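Josiane Chauvin and the sweater that took two winters

By Margit Söderlund
26 Feb 2018

The colourwork sweater is on the back of the chair when I arrive, and I'm afraid I went straight to it before I'd taken my boots off. It's a round-yoked pullover in charcoal, cream and a sharp mustardy green, and the floats on the inside are as neat as the stitches on the outside. I turned it inside out to check. Josiane Chauvin laughed at me and put the kettle on.

"Everybody does that," she said. "Knitters go for the inside. My sister just asks if it's warm."

(It's very warm.)

Josiane has been spinning and dyeing in Fledton for 17 years, and for most of that time she sold her yarn without knitting much of it. She'd finish a batch, twist it into skeins and send it off to other people's needles. Then she bought a fleece from Bendik Tveit, who keeps a small flock out toward Brorley, and couldn't bring herself to part with it.

"It was a lovely soft grey, not a dark grey, with this long crimp to it. I washed one handful in the sink and I thought, no, you're staying here."

She spun the whole thing that first winter, a little most evenings, and came out with 1,274 metres of two-ply. I asked how she knew so exactly and she showed me the notebook, where every skein is written down with its length and weight and sometimes a comment. One just says "cross, spun too tight."
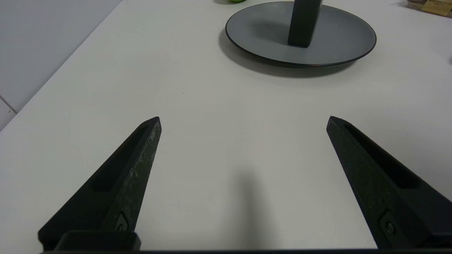

Picking the colours

The charcoal and the green both started out as the same grey. Josiane dyes over natural colour whenever she can, and she gets quite animated about it, waving a ball in each hand.

"If you dye white wool green, you get green. Lovely, fine. But put that same dye on grey and it goes mossy and deep, and every bit of the fleece takes it a little differently. I could look at it all day!"

Her first green was a disappointment. She'd used the dye at full strength, and in the swatch it sank right into the charcoal until the pattern disappeared. She took a photo of the swatch in black and white, a trick she'd learned from Ho-yin Yang at the Thursday — sorry, at the evening knitting circle, whose nights keep changing — and the two colours were the same shade exactly. The second try had a lot more yellow in it, and that's the green in the yoke now.

The cream is the only yarn that didn't come from Bendik's fleece. It's a skein of Pikutier that had been in her cupboard for years, waiting for something to go beside.

"I was snobby about mixing in a mill yarn," she told me. "Then I tried it, and it made the whole yoke light up. So much for that."

She knit four swatches in all, each in the round, and washed every one. I confessed that I usually manage half a swatch, flat, on the couch. She was kind about it, but she did say she'd seen my cardigan.

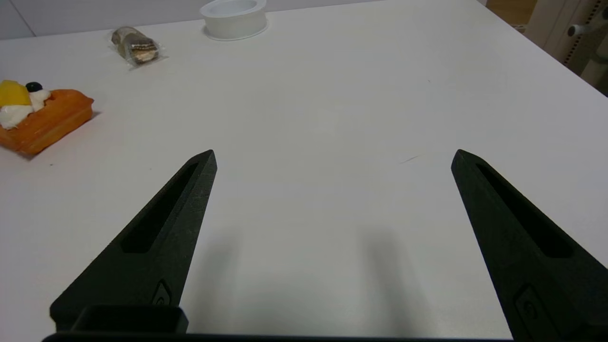 Ripping back in January

The body went quickly. The yoke didn't. Her pattern is based on Moen, a design with big eight-pointed stars, and she'd changed the stitch count to suit her heavier yarn. Three rounds from the neck, she found the stars had drifted by one stitch at the back.

"I put it in a bag for a week. I wouldn't even look at the bag. Then Edvin Lundgren came by to borrow my swift, and he said, 'You'll see that every time you wear it.' I said, it's at the back, I won't see it at all! But he was right, the rat."

Out it all came, down to the armholes. She wound the kinked yarn around a chair, gave it a bath and hung it to dry, and in January she started the yoke again with a marker at every repeat. She now recommends this to everybody, including people who haven't asked.

I wanted to know what she'd tell someone trying stranded knitting for the first time, and she had an answer ready.

"Make a hat. It's small, it's round, and you get to the pretty part right away. Spread your stitches out on the right needle before you change colours. And hold your colours the same way the whole time, whichever way you pick. I swapped hands halfway through my first hat and you can see the line."

She still has the hat. It's a bit puckered, and I thought it was wonderful.

As for what's next, Bendik has promised her first choice after shearing, and she's hoping for brown. There's talk of mittens. There's also a second sweater already on the needles, plain stockinette, for her sister, who asked for something warm.

Recent posts
Winding a centre-pull ball without a winder
Mittens for big hands
Ho-yin Yang on fixing dropped stitches
What I learned from dyeing with onion skins
A visit to the Brorley wool sale
Lining a colourwork hat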